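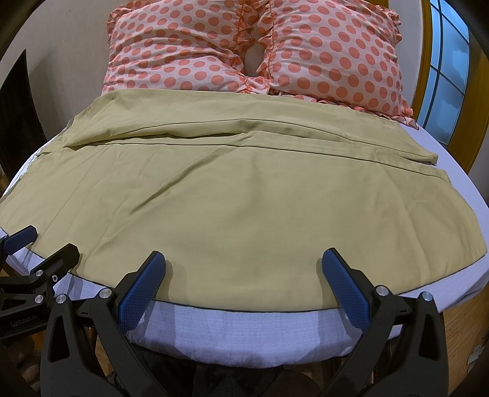
Two drivers, one car, 249 laps

6 min read

Bastien Riviere starts his race weekends on a Thursday night, in the cab of a van, with the car strapped down on the trailer behind. He shares the driving with Ronaldo Lins, and they swap at the same services each time. By the time the gates open on Friday they have usually been parked outside for a couple of hours.

The pair run a small hatchback in the Stemosport endurance series, a club championship for production cars with very little done to them. The cage, seat and harness have to meet the rule book. The engine has to stay as it left the factory. Tyres come from a single supplier and each team gets 8 for a weekend, practice included.

Riviere had come from karting and Lins from hill climbs, where a run is over in less than a minute. They met in the paddock when Lins needed a wheel bearing and Riviere had one. The following October they bought the present car between them, with 141 thousand miles on it and a dent in the roof that is still there.

"I had never driven a car for more than a few minutes at full speed," Lins says. "The first time I did a whole stint I got out and couldn't close my hand."

They carry number 52. It was what the organisers had left.

Endurance racing at this level is mostly fuel and brakes. The car will run for a little under two hours on a tank if the driver lifts early at the end of the straights, and quite a bit less if he doesn't. Riviere is the quicker of the two over one lap. Lins uses less of everything, so he tends to get the long middle stint, when the field has spread out and the lap times matter less than staying off the kerbs.

Stops are slow by design. The series sets a minimum time in the pit lane, long enough to refuel, change drivers and check the belts without running. Riviere likes the rule. He says it has kept the richer teams from buying an advantage in the one place where money would show most.

Their best result so far came in the long race this spring, when they finished fourth in class with 249 laps completed. They had been third until the final hour. A Lira coupé that had been two laps down all afternoon got both of them back under a safety car, then went past into the first corner while Riviere was stuck behind a car with a loose bumper.

"I should have gone the other way round him," he says. "I've watched it plenty of times and the gap was on the left."

The budget is tight. Entry fees take the largest share, then tyres, then diesel for the van. Gristasov, a small parts firm, lets them have brake pads at trade price in return for a sticker on each door — the only sponsorship they have. A bigger deal was talked about over the winter and came to nothing.

The next round is a night race, the first for either of them. Lins has fitted extra lamps and spent an evening aiming them at a garage door. Riviere will start and Lins will take over before dark, then they will see how tired they are. The gearbox has a whine in fourth that neither of them likes, and a spare is going in the van.

July 8, 2018

Comments (3)

kerbhopper
Good to see the smaller teams get a write-up. Was marshalling at the spring round and the 52 car was tidy all day.

Denise P
Which pads are they on? We go through a front set every race and ours is lighter than theirs.

oldvalve
That whine in fourth will be a bearing. Change it before the night race, not after.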